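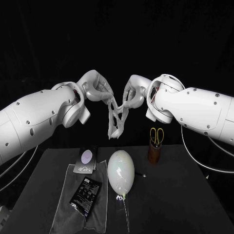 Both hands on the film, balloon standing by at the table.

What the second pair of arms will cost us

The equipment plan for next year is due at the end of the month, and I have been asked to explain it in the newsletter so that people stop asking me about it at the coffee machine. You may continue asking me at the coffee machine. I will point at this item.

For those who joined after February: we run one two-armed station, bought from Odov, and it spends its days on soft and awkward stuff. Film, towels, packets, balloons. Customers like Tultano do not pay us to find out whether a robot can lift a steel block. They pay us to find out what happens when it meets plastic film, a material that I have personally failed to get out of its own box more than once.

The station is booked through the fall. The proposal is to buy a second one, and the arms are the easy part. Odov has quoted us, Szabó has quoted us, and the two quotes are close enough that I spent an afternoon looking for the catch in each. Szabó's catch is delivery. Odov's catch is that the hands are listed separately, on page 5, in a smaller font than the arms.

Please read that page if you are on the purchasing list. An arm without a hand is a very expensive coat hook.

Then come the things that never make it into a quote. Cable is the one that got us last time. We budgeted for the arms to arrive and forgot that they would need to be connected to anything, and the first month was spent ordering longer leads one at a time and paying shipping on each. The new plan has a line for cables, a line for spare cables, and a line called "cables, other," which Margit Szűcs in accounts has asked me to rename. I have not thought of a better name.

Fingers also get their own line. They wear, and the joints want attention on a schedule that the vendor describes as "periodic." Our own log says we had the hands off the station for service after 375 hours and again after another 383, so I have planned on that and left a little room. If you want to argue for fewer spares, bring the log with you.

And there is the matter of stuff. I mean the actual objects on the table. Last year these were bought on people's own cards at the drugstore and claimed back in a trickle of receipts, several of which were illegible and one of which included a sandwich. From now on there is a consumables budget of $1000 per station per quarter. It covers film, balloons, towels, packaging samples, scissors and cups to keep the scissors in. It does not cover sandwiches. Send requests to the shared list before you shop – the list already has more gray towels on it than we have tables.

Where does it all go? The Trallitz building, for now. The back bay there has the floor space and enough power for one station, with some rewiring for two. I had hoped to leave the rewiring out of this year's numbers and was told, politely, that electricity was considered part of the project. So it is in. The black backdrop is staying too, so anyone hoping to get their wall back should make other arrangements.

We looked at leasing. The monthly figure was attractive until we added the insurance and the clause about returning everything "in original condition," which for a machine that handles packets all day seemed optimistic. Over three years it came out more expensive than buying. Margit checked my spreadsheet, found two errors, and the answer stayed the same, so I am calling that a confirmation.

What I need from you: if your project expects to use the second station, send me the number of weeks you want and the first month you could start. Real weeks, please. At the last planning round the requests added up to a year and a half of work in a single spring, and I had to go back to everyone and ask which of their urgent jobs were urgent.

The draft was posted to the planning folder on July 7, 2024. Comments go in the margin. Comments about the font on page 5 should go to Odov.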